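La butée qui n'arrêtait rien

Chez Bultitz, le défaut a d'abord été classé comme une erreur d'opérateur. Il figurait sous cette étiquette dans le registre de l'atelier d'essais d'Astbridge depuis le mois de juin, avec une note de deux lignes : « Bras droit, reprise de mouvement après arrêt. Non reproduit. » La reprise en question était un déplacement bref, commandé par personne, survenu pendant que la cellule était censée se trouver en maintien de position.

Le maintien n'est pas une coupure. Les moteurs restent sous couple, les pinces gardent leur serrage et le contrôleur continue d'asservir chaque axe sur sa dernière consigne. Ce mode existe pour éviter la chute du bras et de la charge lorsqu'un essai est suspendu. Il suppose que la dernière consigne soit la bonne, et c'est sur ce point que la cellule d'Astbridge a failli.

« Nous avions un arrêt qui fonctionnait et une reprise qui ne fonctionnait pas, et nous testions l'arrêt », résume Frauke Rathjen, ingénieure en sûreté des machines, chargée du dossier à partir de l'automne. Sa première décision a été de retirer la mention d'erreur humaine. La seconde, de faire enregistrer les consignes envoyées aux deux bras, et plus seulement les positions mesurées.

Les essais portent sur la manipulation d'objets souples ou déformables, avec deux bras qui partagent le même plan de travail. Un tissu n'offre pas de point de prise fixe. Il s'affaisse, recouvre les pièces voisines et modifie l'effort lu par la pince. Le logiciel de planification, fourni par Clalent, recalcule donc la trajectoire en continu et transmet ses points par paquets au contrôleur.

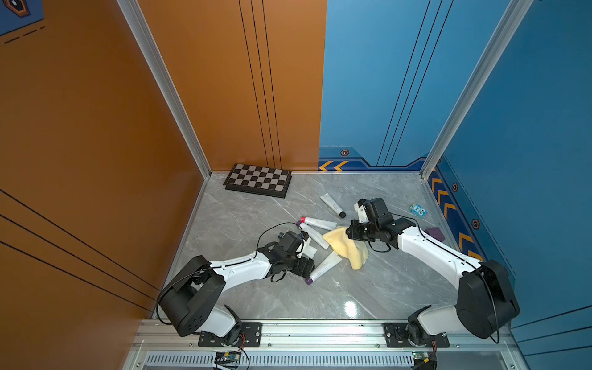
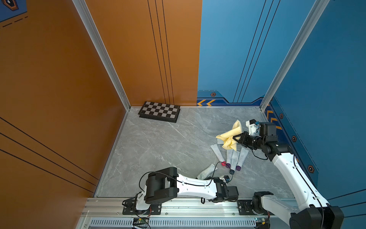
Deux moments des essais dans la cellule d'Astbridge : les bras, le tissu jaune et les tubes souples.

Sreekumar Joseph, qui maintient le logiciel embarqué, a retrouvé l'origine du défaut dans la file d'attente de ces paquets. Lors d'un passage en maintien, la file devait être vidée. Elle l'était pour le bras gauche. Pour le bras droit, la purge n'avait lieu que si le paquet en cours était entièrement exécuté. Interrompu au milieu d'un paquet, le contrôleur conservait les points restants et les jouait au premier rafraîchissement de l'horloge commune, soit jusqu'à 2000 millisecondes plus tard.

Le déplacement résiduel dépendait du contenu de la file. Le plus souvent, il restait trop faible pour être remarqué. Sur une série de 500 interruptions volontaires, menée en vitesse réduite et portes fermées, 61 ont produit un mouvement mesurable du bras droit. Aucune n'a concerné le bras gauche.

La différence entre les deux bras tient à une mise à jour partielle. Le contrôleur gauche avait été remplacé après une panne d'alimentation et livré avec une version plus récente du micrologiciel. Le droit avait gardé l'ancienne. Les deux déclaraient le même numéro de version au superviseur, car ce numéro était lu dans un fichier de configuration commun — et jamais dans les cartes.

Personne n'a été blessé. Jeanie Crichton, technicienne d'essais, avait pourtant la main dans la cellule lors de l'épisode de juin. Elle replaçait une pièce, comme la procédure l'y autorisait alors en mode maintien. « J'ai vu le poignet partir, j'ai reculé. J'ai rempli la fiche dans l'heure », dit-elle. La fiche mentionnait bien l'absence de commande. L'information a disparu lors de la saisie dans le registre, dont le champ de cause n'admettait que des valeurs prédéfinies.

Le correctif logiciel tient en peu de lignes : purge inconditionnelle de la file, puis réécriture de la consigne à partir de la position mesurée. Les modifications de procédure ont demandé plus de temps. L'accès au plan de travail exige désormais une coupure de puissance sur les deux bras, vérifiée par un contact matériel indépendant du superviseur. Les bras sont au préalable amenés en position de repos, faute de quoi la coupure laisserait retomber les articulations.

Iddrisu Nutsugah, responsable de l'atelier, reconnaît une perte de cadence. Chaque remise en place d'objet impose une réinitialisation complète, et les campagnes longues ont été redécoupées en séries de 100 cycles. Il a aussi obtenu un champ de texte libre dans le registre.

Reste la question des autres installations. Danladi, qui exploite des cellules à deux bras de conception voisine, a reçu le rapport technique le 18 janvier 2019. Chinyere Onuoha, qui y dirige la maintenance, a fait relever les versions directement sur les cartes. Le relevé est en cours, et l'accès en mode maintien y est suspendu jusqu'à son achèvement.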